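5.4 Recovery after error 509 (gripper closed, no release)

Error 509 means that the gripper received the command to open, but the fingers did not move. The arm stops in its position and holds the object. In March we had this fault on two cells at Tillville, and both times the operator pulled the object out by hand. Please do not do this. The fingers can open suddenly when the pressure on them changes.

CAUTION: Keep your hands away from the fingers until step 4 is finished. The stop button on the pendant does not remove the gripping force.

1. Press the stop button and wait until the status light is steady yellow.

2. Look at what the gripper holds and where the object stands. If it stands on the table, continue with step 3. If it hangs in the air, go to section 5.6. 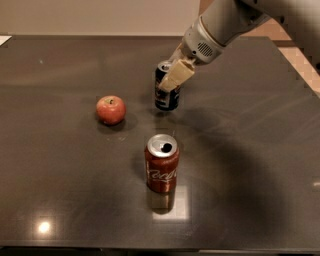 3. Check the other objects on the table before you move anything. An open drink can spills easily when the arm makes its first motion – take it away from the side opposite to the arm, and only while the status light is yellow.

4. On the pendant, open Service > Gripper > Slow release. Set the force limit to 19 and hold the green key until the fingers are fully open.

Note: In software older than version 643 the menu is named "Manual release". The function is the same.

5. Raise the arm straight up with the jog keys. Do not use the Home command here. Home takes the shortest way, and this way can go through the objects.

6. Clean the finger pads with a dry cloth and run the open/close test without any object.

If error 509 comes back during the test, switch off the cell, hang the red tag on it and inform Hajnalka Gulyás or Po-yen Yip. Write the cycle number in the log – we need it for the report to Szalai.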